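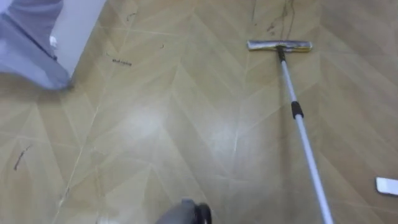

Saline Publishes Groltum Care Procedure for Chevron-Pattern Hard Floors

7/4/21 - Saline, a supplier of cleaning methods and training to property managers, has released the Groltum procedure, a written method for damp mopping wood-look floors laid in chevron or herringbone. The procedure covers corridors, entry areas and small offices. It replaces the general hard floor sheet that Saline has issued to its customers until now.

Chevron floors have more seam length per square foot than straight-laid floors, and the seams meet at points. Soil pushed along a plank by a flat mop tends to stop at the next seam. The general sheet called for one pass along the length of the room with no separate treatment of marks. In a review of 1,421 inspection records from customer sites, the most frequent finding on patterned floors was residue left along the seams after the floor had been signed off.

The Groltum procedure divides the work into a dry pass, spot treatment and a damp pass. The dry pass picks up hair, crumbs and grit. Spot treatment is limited to marks that remain after the dry pass. Water is applied to the pad and never poured on the floor. Each damp stroke overlaps the last by a third of the head width, and the pad is turned or changed when its face is visibly soiled.

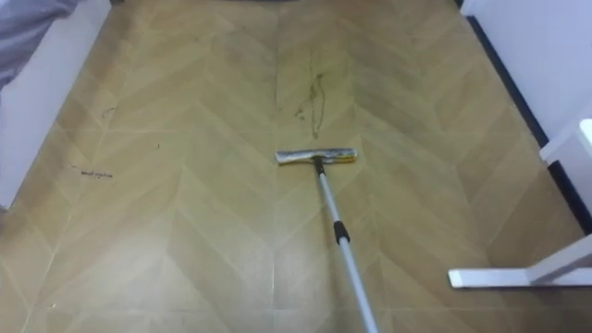
Mimoza Hoxha said that the order of the steps matters more than the choice of detergent, and that most of the complaints she handles concern hair and grit that were wetted before they were picked up. "Once it is in the seam you are working with a brush," Hoxha said. She added that the dry pass should be timed and recorded separately so that it is not dropped when a shift runs short.

Tool requirements are brief. The procedure calls for a flat head on a swivel joint and a telescopic pole with a locking collar. Pole length is set before work begins so that the head lies flat at full reach. The collar is checked by hand at the start of each room. Pads are washed without fabric softener and are discarded when the edge no longer makes full contact with the floor.

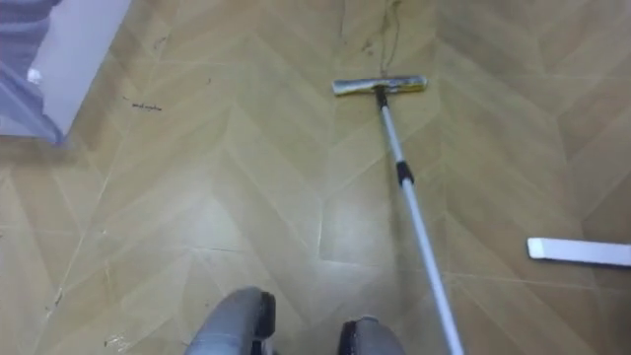 Pad changes are set by area as well as by condition. The upper limit is 200 square feet per pad in corridors and entry areas, whatever the appearance of the pad at that point. Used pads go into a closed bag and are not returned to the clean stock on the cart.

Dried spills are handled under a separate section, titled Baton. The section applies to any mark that does not lift with one dry pass. A long, narrow streak with small branching drips, running up the middle of a corridor floor, is treated as one mark and worked from its outer specks inward. A damp pad is laid over the mark for 20 seconds and then drawn along the plank. The step may be repeated once. Scrapers and abrasive pads are excluded. 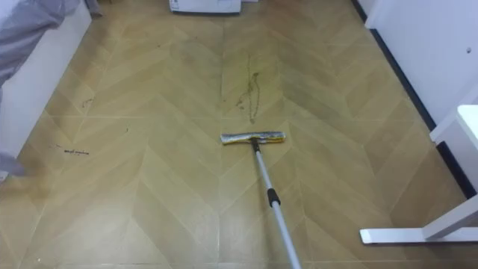
Inspection under Groltum is carried out from a standing position and then at a low angle toward the light, after the floor has dried. Marks are logged by type and position, with no overall grade for the room. A thin yellowish-brown streak on the center line and a short dark squiggle off to the left are entered on separate lines, as the first is likely to need the Baton section and the second may be a scuff. Cloudy patches are noted and checked again on the next visit. If a patch is still present, the detergent dose is reduced before any other change is made.

The procedure was tried over 1,772 room cleanings before release. Changes made during that period include the fixed dwell time in the Baton section and the removal of a second damp pass, which left floors wet longer without a recorded difference at inspection.

Groltum is available to current Saline customers as a printed sheet and a wall card. Sites that use the Cusi log will receive the new inspection lines with the April update. Sites on paper logs can request replacement forms from their Saline contact.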